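The case against the drawer tidy

I have now been told by three separate people that my desk would be better if I bought a tray with compartments. One of them sent me a link. I bought one, in the end, because it is tiring to keep saying no to a piece of plastic, and I have spent the months since January trying to work out what it is supposed to have done for me.

The promise is simple enough. Your pens, caps, clips and whatnot are a mess because they have no home. Give them a home and the mess goes. People who believe this say it with great calm, as though they were telling you to drink more water.

My doubt starts with the four compartments. Who decided on four? I don't own four kinds of thing. I own pens, which are easy, and then I own everything else, and everything else doesn't divide. Pens lie down nicely together and look as if they were made for a long narrow slot. A jar doesn't. A stray cap that has parted from whatever it used to close doesn't belong with pens or with jars, and so it goes in the compartment for odds and ends, and within a fortnight that compartment is the old drawer again, only smaller and harder to get your fingers into.

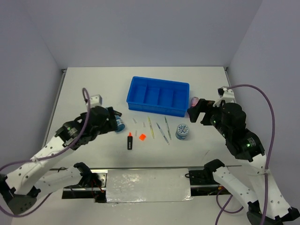 Trolstead Home and Desk Circle: Opinion
September 26, 2020

An empty tray always looks persuasive. It is bright, it has straight sides, and the clutter spread out in front of it seems to be waiting its turn. I would ask anyone taken in by this to look at the clutter before the tray. Three pens, a marker, a loose cap, a couple of thin see-through bits, a jar or two. Is that a storage problem? I would say half of it is a throwing-away problem, and a tray is no help with that. If anything it makes matters worse. A thing with a slot of its own starts to look as though it has a right to stay.

The shop in Futville where I bought mine had a whole wall of them, in every colour, and the sign promised I would "win back my desk in 5 minutes". It took me most of an evening. The first hour went on deciding whether pens should be sorted by colour or by whether they worked. (By whether they worked. I threw out more than I kept, and I am fairly sure that was the whole of the improvement.)

I'll be fair to the other side. There is something in having one place to look. When I want a pen I now look in one place, and if it isn't there I know I have lost it, and I stop hunting. That is worth something. I am not convinced it is worth £8, when a mug does the same job and I already had the mug.

What bothers me more is what comes after the tray. Nobody stops at one. The tray gets dusty in its corners, and dusty corners are hard to clean, so along comes a second product to look after the first.
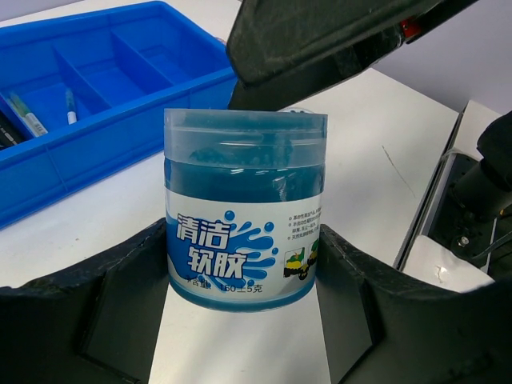
I have used cleaning gel, and I admit to enjoying it. You press it into the gaps, you peel it off, and there are crumbs in it. It is very satisfying for as long as it takes, and then you have a lump of gel with crumbs in it, which has to be kept somewhere. Mine came in a round jar. The round jar would not fit in the rectangular compartment. It now stands beside the tray, on the desk, taking up the space the tray was meant to free.

I raised this at our last meeting in Dirkgate and was told I had bought the wrong tray. There is a deeper one, apparently, by Zieliński, with a movable divider. I have no doubt there is. There will be a deeper one than that next year, and a set of little labels to go with it, and by then I'll need a drawer to keep the labels in.

My own rule, for what it's worth, costs nothing. Tip the lot out on to a clear table. Try every pen on the back of an envelope. Match each cap to something, and if it matches nothing, bin it that same day. Then put back only what you have used in the last 90 days, in whatever you have to hand. A shoebox lid will do. If the lid overflows, go round again before you go shopping.

I'm keeping the tray, I suppose. It cost money and it isn't broken. But I have taken it off the desk and put it on the shelf by the back door, where it holds keys in one end, seed packets in the other, and nothing at all in the two middle bits.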